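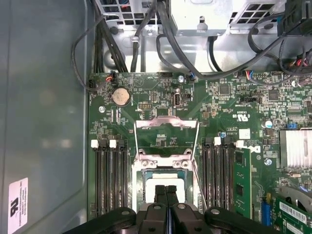

Do you need to take the motherboard out of the case to change the processor? Most of the time you can leave it where it is, so long as you can get at the socket with the case on its side.

Hadi Farah wrote:
> I've got the old Masri tower open on the kitchen table and I'm dithering.
> The replacement chip came from Grustden this morning. Should I unscrew the
> whole board first? There are cables everywhere and I don't fancy
> unplugging the lot.

Hadi, leave the cables alone! I did a Masri in September and pulled every single one out, then spent over 20 minutes working out which little coloured wires went where (I'd taken a photo, but of the wrong end – typical me). Switch off, unplug at the wall, lay the tower down and push anything that flops over the socket to one side.

Lift the lever gently and match the corner mark on the chip to the one on the socket. Let it drop in under its own weight – no pressing. If it won't sit flat, take it out and look again.

Paste: I've still got most of a tube of Sorex, a pea-sized blob is plenty. The Prulleo stuff is fine too but it's a pain to wipe off.

Shout if the fan clips give you grief, mine did. I'm about until nine.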